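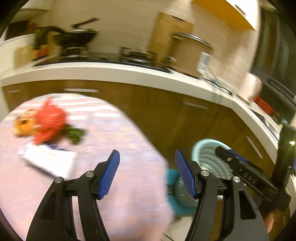 The Tolcombe hand-held gripper in a household kitchen, fingers open.

Tolcombe Hand-Held Gripper Kit: Frequently Asked Questions
Last updated September 25, 2025

What is the Tolcombe kit?
The Tolcombe kit is a hand-held gripper with a camera, supplied by Fendent for recording household tasks. An operator carries out the task with the gripper in hand, and the recording is used to train robot arms. No robot arm is needed at the recording site.

What is supplied with each kit?
Each kit contains one gripper, one camera, a charger, a carrying case and a set of spare finger pads. Work that calls for both hands requires two kits, which are paired before the first session. Pairing instructions are printed inside the lid of the case.

What are the finger pads like?
The pads are blue, with a fine grid pattern on the gripping face. They are treated as wearing parts and should be inspected after every eight hours of use. Replacement pads are sold in packs of 64.

Which objects are suitable for recording?
Customers may use ordinary household goods. Bagged produce, leafy vegetables, paper cups and light baskets are all acceptable. Knives, open flames and containers of hot liquid are excluded under the terms of hire.

How should a basket be approached?
The fingers should be opened fully before the gripper reaches the rim. A light basket may shift if one finger touches it first - the operator should then continue as normal and leave the recording running.
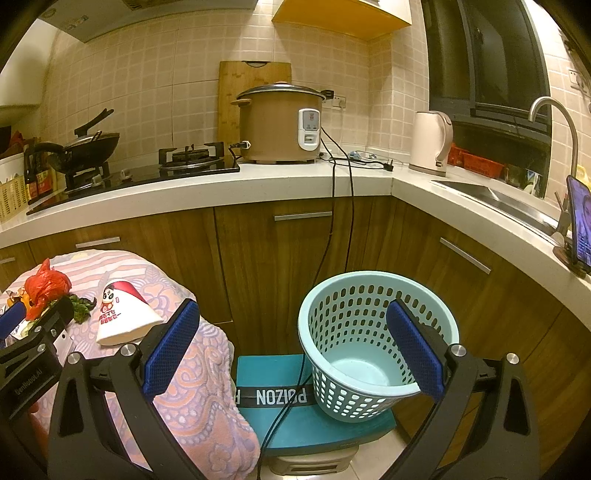 Can the kit be used in a furnished home?
Yes. Furniture and appliances may remain in place. Operators are asked to keep a clear path between the work area and the counter, and to obtain the written consent of the householder before recording.

What does the kit cost?
The purchase price is $1,289 per kit. Hire is available at $900 per quarter, including one exchange of the finger pads. Delivery is charged separately.

Who owns the recordings?
Recordings remain the property of the customer. Customers who use the Ledodholm storage service may delete their files at any time from the account page.

Where are repairs carried out?
All repairs are handled at the Tolentino service center. The pivot screws on the fingers should not be loosened by the customer, as this voids the warranty. Requests for repair should be addressed to Reynaldo Baluyot, Customer Service, and should state the serial number of the kit.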